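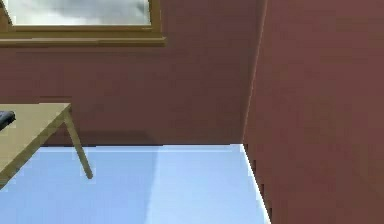

Ticket 669 - Wall color wrong after preset import
Product: Penner room planner, desktop
Opened by: Diane Beaulieu, Rakorstead office
Assigned to: Gaétan Pelletier
Priority: Normal
Status: Resolved, waiting on documentation

Reported problem
After importing the Windidmont paint library, walls set to any of the warm grays draw as reddish brown in the 3D view. The 2D plan still shows the correct swatch. Floors and window trim are not affected. Restarting does not help. The client presentation uses the 3D view, so exporting from the plan is not a workaround.

09:10 - G. Pelletier
Please send the project file, the library file and the log from the last session. Also confirm whether the problem occurs in a new, blank project.

09:42 - D. Beaulieu
Files attached. Yes, same result in a blank project. A coworker opened my project on her machine and the walls are gray there. She has not imported the library.

10:15 - G. Pelletier
Opened the project here without the library. Walls are gray. Imported the library and reopened. Walls are reddish brown. Reproduced.

Checked so far:
Display driver - current, no change.
Color profile - switched to the system default, no change.
Lighting preset - morning, noon and overcast, no change in hue.
Material cache - cleared, no change.

10:58 - G. Pelletier
The log has this line once for each wall:
WARN material id 50 already registered, replacing

ID 50 is the built-in default wall material. The library also uses 50, for a brick tone. The importer should move incoming materials to IDs above 3,000 and did not. The plan view reads its color from the swatch table and never looks at the material ID - that explains why it stayed correct.

11:20 - D. Beaulieu
Is the project file damaged? I have 6 other projects saved since the import.

11:34 - G. Pelletier
No. Projects store the ID only, and the replaced material is in your local library. Steps to fix:

Close Penner.
Rename the folder "materials" in your user directory to "materials_old".
Start Penner and let it rebuild the folder.
Import the library again with "Keep original IDs" unchecked.

That last option was checked in your settings file. It is off by default, but the Revuvgate migration script turns it on.

13:05 - D. Beaulieu
Done. Walls are gray in both views. Opened the other projects and they look right too. Custom tile materials were missing after the rebuild.

13:12 - G. Pelletier
Copy the "custom" subfolder from materials_old into the new folder and restart.

13:30 - D. Beaulieu
Tiles are back. Fine to close on my side.

13:41 - G. Pelletier
Leaving open until the migration notes are updated. Separate ticket filed for the importer to block the import when an ID conflicts with a built-in material.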